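Grisel bin-picking package: our review after most of a year
Posted Jun 8, 2024

I run the kitting room at Pap, and I've been promising a proper write-up of our Grisel package to the folks who keep emailing me (hello, and sorry for the wait!). We had it put in last September, so the shine has worn off and I can tell you what it's like to share a room with.

First, what you get. Grisel doesn't make robots. They sell the parts that go around one: the picking software, which is called Primis, plus a teaching tablet, training and a year of phone support. We chose them over Sunus mostly because the Grisel people came out twice before asking for money, and they talked to the packers as well as to me.

The job is dull to describe. Parts come to us in bins, and somebody has to lift them out and lay them in kits in the right order. A full shift used to mean 982 lifts for whoever drew the short straw, and if you've ever bent over a deep bin all day you know which part of your back I'm talking about. Now the arm does most of the lifting and our people check kits, deal with the odd ones and keep the bins coming. On a normal day it handles 838 of those lifts, and the rest come back to us — long thin parts lying tight against a wall, mainly.

Teaching it a new part takes about 20 minutes on the tablet. The screens are plain and the buttons are big, and two of our packers who swore they'd never touch it are now the ones I send for when it sulks. I do wish Primis would say why it gave up on a part. "Pick skipped" is all you get, and then you're peering into the bin trying to guess. The manual is thin on this too.

Cables are my other grumble. Plan where they'll run before the installers show up, and buy more ties than you think you need. We also clamp our bins, and I'd tell anyone to do the same from day one, as a bin that creeps even a little will throw off a whole morning's picks. 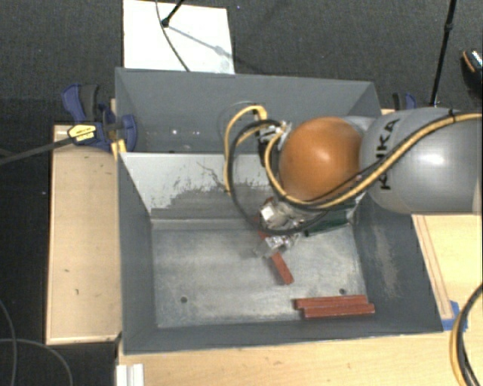
Did anyone lose their job over it?
Everyone who was in the kitting room before is still on the payroll, though 2 of them moved to inspection, which pays a bit better, and one of those would tell you she misses the chatter.

That last bit deserves more room than I gave it in my first draft. The work is easier on the body and lonelier than it was. Lifting side by side, people talked all day long, and checking kits is quiet work. We've started taking breaks together again to make up for it, and it helps some.

Would I buy it again? I would, with the longer support plan, and I'd ask for the second training day up front (we paid extra for ours in the spring, and it was worth every penny). Four stars out of five from me. The fifth is waiting for a better error message.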